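Wanted: 33 people who don't believe in meal planning

Every December, somebody publishes a plan that promises to cut your grocery bill and give you your evenings back. We at Indulero have read a lot of them. Most were tested on the author's own family, for a week, if they were tested at all.

So we want households in Bratthorpe to try one properly and tell us where it falls apart. You would follow a set dinner plan for 17 days, keep every receipt, and write down each time you gave up and ordered pizza. Cheating is fine – hiding it is not.

You should cook at home at least four nights a week and have no connection to a meal kit company. Fans of color-coded calendars may apply, but we already have plenty.

Pay is $100, sent after the last diary comes in. We don't cover groceries. If the plan costs you more than your usual shopping, we'd like to print that.

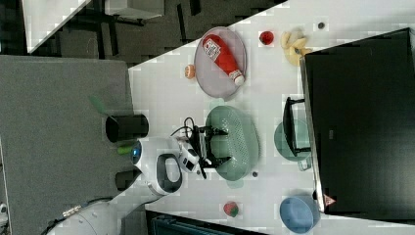 Posted by the Indulero Home Desk | October 21, 2024

To apply, send us a short note on the last kitchen advice you tried and dropped. A ketchup bottle and a colander are about as much equipment as the plan assumes, plus a stove. No phone calls, please.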